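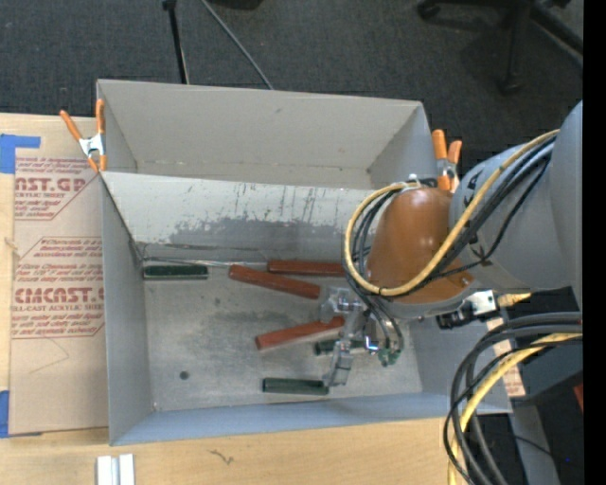 首页 评测 收纳 桌面 旧文 搜索

Hirex 灰色敞口箱:用了大半年,它老得比我快

八月 / 文:Kenza El Sherbiny

先交代立场。我对箱子没有感情。有些人看到一排同色的收纳箱会心跳加速,会拍照,会在群里发“终于”两个字。我看到一排同色的收纳箱,想到的是里面的东西从此再也找不到了。所以这篇评测由我来写,算是编辑部对箱子行业的一次公正。

Hirex 这款敞口箱是我自己在 Turnirside 买的,一对,没有折扣,也没有附赠那种闻起来像药房的干燥剂。它没有盖子,没有轮子,没有卡扣,没有标签槽,商品页因此写得很短,最后不得不用一整段来赞美灰色。文案说这种灰“沉静而包容”。我读了两遍,下单了,可见文案还是有用的。

一、外形

灰。大。上面敞着。

侧壁是斜的,口比底宽。这件事在商品页上被当作优点,在桌面上则是一笔账:你按箱底的大小量好了地方,箱子摆上去,箱口把旁边的杯子请走了。量桌子的时候请量箱口。我没有量箱口,我的杯子现在住在窗台上。

两只并排放,口沿能靠到一起,靠拢之后看着还算体面。我的桌面是浅色木头,地上是深炭色的地毯,灰箱子夹在中间,像开会时坐在两位领导之间的那个人,谁也不得罪。Meriem Berrada 来看过一眼,说像后厨。我问她是好的后厨还是差的后厨,她去倒水了。

箱壁的颜色不完全一致,这一点我要单独说。站在不同的位置看,有的面偏浅,有的面偏蓝。我一开始怀疑发错了货,写信去问,Turnirside 的客服 Amr El Khatib 回得很快,也很客气,建议我“在自然光下再观察一段时间”。我观察了。它仍然是好几种灰。介意色差的人请慎重,不介意的人可以对客人说这是特意选的。

二、装了什么

我用它装长条块。红褐色和深绿色的,搭东西用,Sistus 那一套。买它们的初衷是给来家里的孩子玩,后来孩子们长大了,开始玩手机,长条块就归了大人。下午四点以后,脑子不转的时候,从箱子里摸几根出来,横一根竖一根,比看邮件强。

长条块其实很挑箱子。箱子小了,要一根根码齐,码齐就意味着玩完之后还有一道工序,而我买敞口箱就是为了取消这道工序。箱子深了,手伸进去要侧着身子,像在洗衣机里找袜子。Hirex 这只的宽窄正好:随手一放,它们横着斜着各自躺下,不用管,下次也看得见。

颜色分辨方面,红褐色在灰底上很清楚,一眼就有。深绿色要差一些,天阴的时候更差,尤其是贴着箱壁躺进角落的那种。我有一次为了一根绿的翻了整个房间,包括冰箱。它在箱子里,紧靠着后壁,非常镇定。从此我找东西先找角落。如果你的东西也是深色,建议考虑浅色的箱子,或者养成开灯的习惯。

取东西的手感我给高分。敞口的好处就是敞口,手从哪边下去都行,左撇子右撇子一视同仁。斜壁在这时候也还了一点人情,手背不容易蹭到口沿。只有贴着壁根躺平的那种难拿,手指要先把它拨开一点,再夹起来。指甲剪得太短的那几天,我会先绕开它,拿别的。

三、磨损,也就是大家真正想看的部分

商品页上的箱子内壁光洁如湖面。我的箱子内壁,有一面已经出现了一大块深灰色的磨痕,下半截一道一道黑的竖纹,看上去像有谁长期想从里面爬出来。长条块的分量我没有称过,总之没有重到能让我觉得这是应该的。

箱底也花了。底面是金属样的灰色,擦痕很多,中间一带有些发暗的污迹,左边还有一个小圆点,颜色很深。我用湿布擦过,用橡皮擦过,用 Katsuhiko Nagano 推荐的牙膏擦过。牙膏擦完以后,那一块闻起来非常清新。痕迹的态度没有变化。

最让我不高兴的是壁和底相接的那道缝。那里有一条细长发亮的东西翘了起来,从靠近左角的地方开始,沿着缝走。我不知道它本来的职责是什么。也许是密封,也许是装饰,也许是出厂时忘了撕。我把猜测写进了给客服的第二封信,Amr El Khatib 这次回得慢了一些,说会“转给相关同事”。相关同事至今没有和我相关过。

我忍住了没有撕。家里所有翘边的东西,我最后都撕了,包括一张桌子的半边封边,所以这次的克制值得写进评测。如果你手痒,建议先想清楚,那底下可能什么也没有,也可能是整只箱子的尊严。

需要公平地说一句:磨成这样,箱子的用处一点没少。它照样装东西,没有歪,没有裂。磨痕全在里面,从旁边走过去的人看不到,只有低头拿东西的人看得到,而低头拿东西的人通常只有我。

四、第二只箱子

我得谈谈第二只箱子的处境。它紧挨着第一只,排在后面,大部分时候是空的。

买两只的时候,我有一个很漂亮的计划:红的一箱,绿的一箱。这个计划执行到当天晚饭前。分颜色这件事的难处在于,搭东西的时候两种颜色是混着用的,收的时候就要做判断,而人在收东西的时候最不愿意做的就是判断。于是全进了前面那只。后面那只从此过着退休生活,偶尔接待一副眼镜。

Hazem Abdelaziz 认为空箱子也是一种收纳,收纳的是余地。他家的空箱子一直摞到天花板,我觉得他在这个题目上需要回避。

总之,如果你在一只和一对之间犹豫,买一只。商品页会告诉你一对更划算,这在算术上没错。

五、和 Salameh 那款比一比

我以前用过 Salameh 的带盖箱,借住在同一张桌子上有一阵子。那款盖子很紧,开的时候“啵”一声,头几天觉得高级,后来觉得每拿一次东西都在向全家通报。盖子拿下来以后还要有地方放,通常放在另一只箱子上,而那只箱子正好是你接下来要开的。

Salameh 的内壁比 Hirex 耐刮,这是实话。我用它装过同样的长条块,没留下什么像样的痕迹。但那也可能是因为盖子太麻烦,我根本没怎么用。耐久测试里应该有这么一栏:因为不方便而保存完好。

防灰的话当然是带盖的赢。敞口箱落灰,这没有什么可争的。好在灰落在灰箱子里,双方都很低调。长条块隔一阵子倒出来抖一抖就行。别在地毯上抖,深炭色地毯什么都藏得住,包括你以为已经收好的那一根,直到你光脚经过。

六、网上的说法

Turnirside 的商品页下面有 900 条评价,我在一个失眠的夜里看了不少。好评多半写于收到货的当天,内容是“大”和“灰”。差评集中在两件事上:一是口沿占地方,二是内壁容易花。还有一位给了最低分,原因是快递员把箱子放在了门口,被邻居拿去种了葱。我认为这条评价对产品的实用性是很强的证明。

有人问能不能装书,下面有 13 个回答,意见完全对立,其中两位已经从书吵到了彼此的搬家经历。我试过装书。装得下,搬不动。如果不打算搬,那就是装得下。

商品页还说这款箱子经过 2,000 次取放测试。我不清楚他们取放的是什么,从我这只的内壁看,大概是羽毛。

七、价钱

一对 400 出头,单只要贵一些。这个价位能买到更结实的,也能买到更好看的,两样都占的我没有见过。真要挑毛病,我觉得钱花在了尺寸上,没怎么花在内壁上。要是能把那层表面做得厚一点,我愿意放弃那段关于“沉静而包容”的文案。

八、适合谁

适合桌子大、耐心小的人。适合东西形状一致、不怕碰、也不怕看见的人。适合需要把一桌子零碎在客人按门铃到开门之间处理掉的人,这一项我做过多次,成绩稳定。

不适合装细小的东西,会全部滑到壁根去,然后你会认识那道缝。也不适合对划痕有要求的人。如果你买手机贴膜要贴两层,请不要让我知道你买了这只箱子。

打分:

外形 6/10,扣分在口沿,也在那几种灰
取放 9/10
耐磨 4/10,其中一分是给箱子外面的
性价比 6/10,只买一只的话 7/10
第二只箱子的存在感 1/10

我会不会再买?前面那只如果哪天真的不行了,我手头还有一只几乎全新的,眼镜挪走就能上岗。这么一想,当初买一对的那个我似乎也有点远见,虽然她当时想的完全是另一件事。

补记:文章交稿以后,那条翘起来的边又长了一点。我还是没有撕。

最近的文章

带盖还是不带盖:Salameh 三个月使用记
Sistus 长条块,大人版的发呆工具
怎么跟木桌面上的杯印和平共处
深色地毯的清洁,以及放弃清洁
读者来信:我的箱子里为什么有葱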